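关于我们

Trikovard 是一所教钢琴调律和修理的小学校，在老城北边一栋两层的砖房里，楼下是工坊，楼上是教室和一间朝南的琴房。

教的东西很窄：调律、整调、整音、换弦、换毡、修键盘，还有怎么听。学生从十几岁到退休的都有，有人想入行，有人只是家里有一台老立式琴，很想知道里面那些零件都在忙什么。两种人我们都特别欢迎！
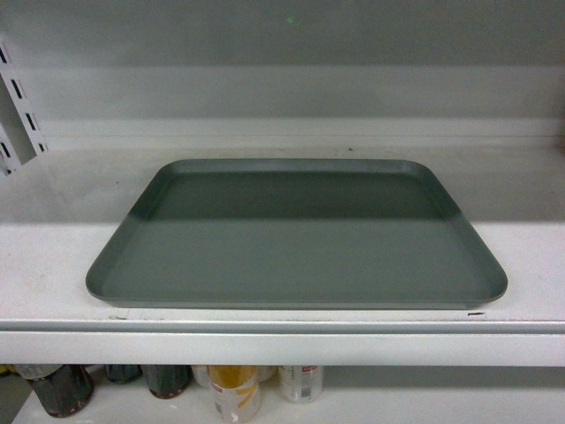
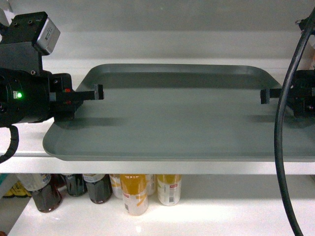 一台立式琴拆开以后，最先让新同学吃惊的总是零件之多。琴键下面有平衡销和前销，销子上套着毡圈，毡圈底下又垫着薄薄的纸圈，厚薄不同，颜色也不同，键盘高低平不平，很大程度上就靠这些纸圈。它们轻得打个喷嚏就能飞走，所以我们很早就养成了先备托盘再动手的习惯：白色搁架上那种灰绿色的浅托盘，圆角，四周有一圈矮边，底是平的，我们用得最顺手。纸圈和螺丝滚到边上就停住了，圆角的地方手指一抹就能拢起来，灰绿的底色衬着白毡和红毡也看得清楚。第一堂拆键盘的课，老师讲的头一件事就是托盘里怎么摆，低音在左，高音在右，从哪个键取下来的就按哪个键的次序放。听上去啰唆，可是装回去的时候，整个教室都会感谢当初摆得整齐的那个人。

学校是怎么来的

创办人是两个人，Jawad Gondal 和 Tanvir Jayasinghe。

Jawad 原来在一家叫 Serix 的琴行做调律，跑遍了城里城外的学校、教堂、酒店大堂和居民楼。他最喜欢讲的是旧楼里的琴：搬上去的时候楼道还没装扶手，后来装了扶手，琴就再也下不来了，只能在原地修。他在客厅地板上铺一块旧床单，跪着干一下午，主人家的孩子蹲在旁边看，问这个是什么，那个为什么会响。Jawad 一边答一边干，常常答得比干得还多，回去晚了还要挨琴行的说。

Tanvir 是从另一头过来的。他学的是木工，给人做柜子和门窗，后来接了一个活，替一台老三角琴修裂开的响板。响板要做嵌条，木料的纹理方向、含水率、胶的用量，样样都要照顾到，他做得入了迷，做完以后又去打听那台琴为什么某几个音还是发闷。打听来打听去，就打听到了 Jawad 那里。

两个人第一次合作，修的是 Serix 仓库里一台没人要的立式琴。弦锈了，击弦机里长过虫，键皮掉了一半。琴行说你们拿去练手吧，修好修坏都无所谓。他们每个星期抽两个晚上，修了整整一个冬天，从换弦轴开始，一直做到最后的整音。琴修好那天是十二月里很冷的一天，仓库没有暖气，Tanvir 戴着露指手套弹了一首很慢的曲子（他只会那一首），Jawad 说听到中音区那几个音唱起来的时候，他就想，这件事应该有个地方好好教。

那台琴现在还在学校，放在楼上朝南的琴房里，谁来都可以弹。中音区依然很好听，低音区嘛，有一点脾气，我们舍不得大改。

学校的名字常有人问。Trikovard 没有什么深意，是两个人在纸上随手拼出来的，念着像敲三下木头，就留下来了。

我们怎么教调律

调律入门的第一件事是听拍音。钢琴中音区和高音区的大多数音，每个音有三根弦，三根弦的音高只要差一点点，声音里就会有一种一起一伏的波动，“嗡——嗡——嗡——”，这就是拍。差得越多，波动越快；越接近，波动越慢；完全对上的时候，波动停下来，声音一下子变得干净，像擦过的玻璃。

几乎每个同学都记得自己第一次听出拍音的时候。有人第一节课就听到了，有人要等上好几个星期，在此之前一直觉得老师在描述一种看不见的东西。这都很正常！耳朵需要先知道该往哪里听，拍音藏在泛音里，并不总在你以为的那个高度上。我们会让同学轮流站到琴的不同位置，有人贴着键盘下面的面板听，有人退到门口听，有人把头埋在琴盖里听。一个人突然喊“有了有了”，旁边的人往往跟着也就有了。

听得到以后，才开始拿扳手。

调音扳手是个很老实的工具，你的手抖它就抖，你急它也急。弦轴插在轴板里，靠木头的摩擦力咬住，要转动它，用的力不小，要让它停在正确的位置，用的力却要非常细。初学的人最容易做的事是掰：弦轴的上端被掰弯了一点，音到了，手一松，音又回去了。所以我们花很多时间练“放稳”。到了音以后，重重地弹几下，让弦在各个接触点上的张力匀开，看看音走不走。走了就重来。有些同学一个下午只调好一个八度里的几个音，满头大汗，可是第二天早上来一听，还在原来的地方，那种高兴真是写不出来。

同音调准了，接下来是八度，再接下来才是分律。分律就是把中间那一段的十二个半音定下来，让每个五度都比纯五度窄那么一丝，每个大三度都比纯的宽一些，而且大三度的拍音要随着音高往上走，一个比一个稍快，像一段走得很均匀的楼梯。如果某一级突然慢了，或者快得太多，就说明底下有个音没放好，要回头去找。

我们教的是用耳朵分律。调音器和软件我们也用，楼上的抽屉里就有，到高年级会专门上课讲怎么读、怎么校对、什么时候信它、什么时候再弹一遍听听。老琴的弦有自己的性子，泛音会比理论上的偏高，每台琴偏得都不一样，八度要拉宽多少，得跟那台琴商量。同学们先有了耳朵，再看屏幕，会看得明白得多。

整调：一天里最安静的课

调律管音高，整调管手感。榔头离弦多远，键往下走多深，顶杆什么时候脱开，制音器什么时候离弦，每一项都有一个合适的位置，而且彼此牵连。键深改了，脱离点就跟着变；脱离点变了，榔头回落的位置又要看。刚学的时候常常是按下葫芦浮起瓢，调到第三项，第一项已经跑了。

Tanvir 教这门课，他的办法是先让每个人把同一个键从头调到尾，调到自己满意，然后闭上眼睛弹这个键和旁边没调过的键，各弹许多遍，把两个键的差别说出来。有人说一个像踩在木地板上，一个像踩在沙子上；有人说一个会推你的手指，一个不理你。怎么说都行，说得出来就好。等大家都说得出来，再去做整个键盘。

整个键盘是个长活。工坊里一下午没有人说话，只有榔头起落的轻响，和有人叹气的声音。窗外卖菜的车路过，喇叭放着同一段录音，听得人人都会背。到了快下课的时候，老师在黑键上搁一把直尺，弯下腰眯着眼看过去，如果平得像水面，就会拍一下琴侧板，咚的一声，大家就知道过了。

整音：毡、针和胆量

整音放在最后，是因为它没有办法轻易反悔。

榔头上的羊毛毡压得太硬，音色会尖、会亮得刺耳，用针扎松几下，就会圆润起来；扎得太多，声音就塌了，像隔着被子说话。针从哪个角度进去，扎多深，离榔头尖多远，效果完全不同。毡面被弦磨出了深沟，还要先用砂纸一层一层地修形，把榔头修回原来的蛋形。

头几个月我们不让同学碰客人的琴，只在拆下来的旧榔头上练。工坊角落里攒了好几箱旧榔头，都是换下来的，有的被扎得跟海绵一样。扎坏了不要紧，扎坏了最好，扎坏一次就知道边界在哪里了，而且要请大家都来听一听坏在哪儿。Jawad 有一只他年轻时扎坏的低音榔头，用绳子穿了挂在门后，每届新生来的时候都拿下来给大家摸。

等到可以在整台琴上做的时候，同学会先花很长时间什么也不做，就是弹，从低到高，轻弹一遍，重弹一遍，用粉笔在突出来的榔头上画个小点。再弹一遍，擦掉几个点，添上几个点。真正下针的时间反倒很短。

课程安排

长期班为期2年，白天上课，每个班收9个人。这个人数是工坊的工位定下来的，再多一个人，就有人得在楼梯口拆击弦机了。

第一年上半段学听音、同音、八度，认识立式琴的结构，会拆会装。下半段学分律，开始做立式琴的整调，换琴弦和绕弦圈也在这时候学。绕弦圈很费手指，请大家把指甲剪短，创可贴工坊里有。

第二年转到三角琴，学三角琴击弦机的整调、制音器、踏板系统，学整音，学换毡和木件修补。最后一个学期每人领一台旧琴，从检查、写报告、估工时开始，自己做主，一直做到能交出去给人弹。老师会在旁边，但尽量把手背在身后。

晚间班是给上班的朋友开的，一期上30次课，每次一个晚上，内容到同音和简单的分律为止，另外加几次家用立式琴的常见小毛病：键卡住了怎么办，踏板吱吱叫怎么办，琴里掉进了铅笔怎么办（铅笔是第一名，硬币第二，有一次还找到一副完整的假睫毛，放了很多年，依然卷翘）。

周末的亲子课没有固定日期，攒够了报名的人就开。孩子们一起把一台立式琴的上门板和下门板卸掉，看榔头怎么飞出去又怎么回来，再用手指轻轻压住一根弦，听声音怎么变。小朋友的耳朵好得惊人，拍音一听就有，大人们在旁边又羡慕又不服气。

Thambiah 琴房

楼上那间朝南的琴房有个名字，叫 Thambiah。房子原先的主人留下一块刻了这个词的木牌，挂在门框上方，我们搬来的时候觉得好看，没有摘，时间长了大家都这么叫，“去 Thambiah 调一下”“Thambiah 的湿度计没电了”，它就成了名字。

琴房里放着几台可以随便弹的琴，有立式的，也有一台小三角。下午没有课的时候对附近居民开放，不收钱，也不用预约，进门把湿外套挂在楼下就行。常来的有一位放学后练琴的中学生，有一对轮流弹四手联弹低声部的老夫妻，还有一位送货的师傅，每次只弹一小段，弹完就走，弹得非常好。我们请他来参加过联欢，他说下次一定，到现在还是下次一定。

湿度是这间屋子里大家最操心的事。木头和毡子都怕忽干忽湿，响板吸了水会拱起来，弦绷得更紧，音就往高走；到了供暖的季节，空气一干，又全往低走，而且中音区往往走得最明显。一台春天刚刚调好的琴，到冬天听着不对了，主人家常常怀疑是调律师偷懒。同学们把 Thambiah 里每台琴的音高和当天的湿度记在一本大本子上，一年翻下来，两条线几乎是牵着手走的。第一次来参观的人，我们都爱把这本子拿出来给他看，看完以后再也不会有人把琴放在暖气片旁边了！

Dumness 计划

调律的人整天跟声音打交道，可是琴里有一大半的毡子是用来让声音停下来的。手指离开琴键，制音器落回弦上，声音收住，这个“收”做得好不好，弹琴的人一下就感觉得到。收得拖泥带水，快速的段落会糊成一片；收得太猛，又会听到“嗞”的一声，像把话掐断。

我们有一个专门研究这件事的小项目，叫 Dumness。起头的是几个高年级同学，他们在修一台老三角琴的时候，怎么也弄不好低音区的止音，换了新毡反而更糟，于是开始把各种旧琴的制音器毡一块块取下来比较，厚薄、软硬、切口的形状、压了多少年的弦痕。比到后来，做了一本样册，每一页缝着一小块毡，旁边写着从什么样的琴上来，落在哪个音区，止音干不干净。

样册现在有70页。缝线的水平参差不齐，有几页是倒着缝的，字也写得天南地北，但是真好用。修琴时遇到止音的毛病，先来翻一翻，常常能翻到差不多的情形。外面的调律师也来借着看，只有一个要求，看完请把自己手上换下来的旧毡留一块给我们。

每学期末，Dumness 小组会在 Thambiah 办一次“听停”的晚上。弹琴的人弹一个和弦，让它响够了，再放开，大家一起听它怎么没有的。第一次来的朋友有点不知所措，到第二个和弦就坐直了，第三个和弦以后谁都不肯咳嗽。这个晚上我们自己也特别喜欢。

旧琴的去处

常有人打电话来问，家里的老琴搬不动，也没人弹了，学校收不收。

收一部分。工坊的地方有限，收之前会有老师和一位同学上门看一看，打开上盖，摸弦轴的松紧，看轴板有没有裂，看响板、肋木和铸铁架。铸铁架裂了的琴，我们会直说，这样的琴不能再承受弦的拉力，修也修不回来，只能拆零件。别的毛病大多有办法。

收下的琴，好一点的由第二年的同学修好，送到需要的地方去，有社区活动室，有乡下的小学，也有养老院。送去以后学校每年派同学回访调律一次，调的时候顺便看看有什么新毛病。修不好的琴也不浪费，键盘、击弦机、榔头、毡子都拆下来教学用，云杉的响板 Tanvir 会仔细锯下来存着，老木头很难得，修别的琴时当嵌条最好。

上门看琴是同学们最盼的课外活动，因为每台琴背后都坐着一家人。有老太太从琴凳里翻出一叠手抄谱给我们看，有一家人为了谁小时候在琴键侧面刻字争了半天，最后拆下琴键一看，刻的是两个人的名字。写检查报告的时候，这些事没地方填，同学们就写在背面。

我们的老师

Jawad Gondal 教调律和整音。他上课话多，爱打比方，手势也大，站在他左边要小心扳手。他坚持每个毕业的同学都要能不看任何仪器，从一支音叉开始调完一台琴，理由他讲过很多种，同学们最喜欢的一种是：音叉不用充电。

Tanvir Jayasinghe 教整调、木工和三角琴结构。他话少，黑板上的图画得极漂亮，击弦机的侧视图一笔一笔画出来，课后总有人舍不得擦。如果您在工坊里看见一张没擦掉的图，旁边写着“勿擦”，那多半是同学写的。

其余几位老师都是在外面跑活的调律师，轮流回来带课，把路上遇到的怪事带回来：在船上调琴，潮水一来整台琴就斜；在婚礼现场调琴，旁边在试音响；在幼儿园调琴，每调一个音就有一屋子小朋友跟着唱。这些课没有教材，笔记倒是记得最满的。

关于入学

不要求会弹琴。会弹当然方便，可我们有好几位非常出色的同学，来的时候连中央 C 在哪里都要数一数。也不要求有“绝对音感”，调律用的是相对的听法，练得出来。

要求手稳一点，或者愿意把手练稳；坐得住；还有就是能接受一件事从头再来。报名的时候我们会请您来工坊待半天，跟着在读的同学一起做点活，可能是给弦轴编号，可能是清理键盘下面的灰（老琴底下的灰真的非常壮观），可能是分拣旧毡。中午一起吃饭，饭后再聊您想学什么。很多人聊着聊着就改了主意，本来想报晚间班的报了长期班，反过来的也有，都很好。

工具第一年由学校借给大家用，扳手、止音楔、毡条、音叉、整调用的各式小起子，各领一套，用布卷包着。到第二年我们建议大家开始置办自己的扳手，先别买，挨个借老师的试，柄的长短、头的角度、分量落在哪里，一人一个喜好。买扳手有点像买鞋，别人说得再好也得自己走两步。

食堂没有，厨房有一个，在楼下后门边上。谁到得早谁烧水。冰箱里贴了名字的请不要动，没贴名字的放到第三天就算大家的。

常见的几个误会

“琴不弹就不用调。”弦的拉力一直在那里，不弹也在慢慢走。放了很多年再调，往往要分几次才能拉回标准音高，一次拉到位容易断弦，也站不住。

“调律师摸一遍就知道琴值多少钱。”我们知道它的身体怎么样，行情真的不懂，请不要为难上门的同学。

“盖上厚布能保护琴。”防灰可以，潮湿的季节请常掀开透透气。琴里面放的干燥剂也请记得取出来换，有人一放就是好些年，布袋破了，撒得键盘底下到处都是。

“高音区几个键踩不踩踏板都一样响，是坏了。”没有坏，钢琴最高的那一段本来就没有制音器，那里的弦很短，声音自己很快就消失了。这是我们接电话时最喜欢回答的问题，对方总会“啊”一声，然后跑过去把琴盖打开看。

近况

今年春天的课先停了一阵，后来改成小组轮流进工坊，每组人更少，工位之间隔得更开。听音课有一部分搬到了线上，说句心里话，隔着扬声器听拍音是很考验人的，有同学把电脑接到了家里所有能找到的音箱上，逐个比较，最后发现最清楚的是他奶奶的收音机。理论课反而上得很痛快，画图、算张力、讲律制的历史，平时总被实操挤掉的内容，这回讲了个够。

Thambiah 琴房目前只在下午开，一次请进一位，弹完请帮忙开一会儿窗。琴键我们会擦，用拧得很干的软布顺着键的长度擦，请各位千万不要自己往琴键上喷消毒水，水从键缝里流下去，键会胀，胀了就卡，卡了就又是一堂课。要洗手的话，楼梯边就有水池，肥皂是同学家里做的，味道很好闻。

Dumness 的样册在这段时间里又添了几页。有一页是一位已经毕业的同学寄来的，毡子来自她在镇上小学里修的一台琴，信里说孩子们帮她一起取的制音器，每人负责拿一个，排着队往前递，没有掉一个在地上。信和毡子都在样册里，来的时候可以翻翻看。

怎么找到我们

从老城北门出来沿着河走，过了第一座桥右手边的砖房就是，门口停着一辆装琴用的平板小推车，轮子一只新三只旧。白天直接敲门，没人应的话多半是里面在听音，请等这个音调完再敲一次。

想看琴、送琴、借样册、报名，或者只是想问家里那台琴为什么一到下雨就发闷，都可以过来，或者写信到学校。写信请注明琴是立式还是三角，放在房间的哪个位置，最近一次调律是什么时候，能附上琴盖里的编号就更好了。

本页最近更新：2020年5月26日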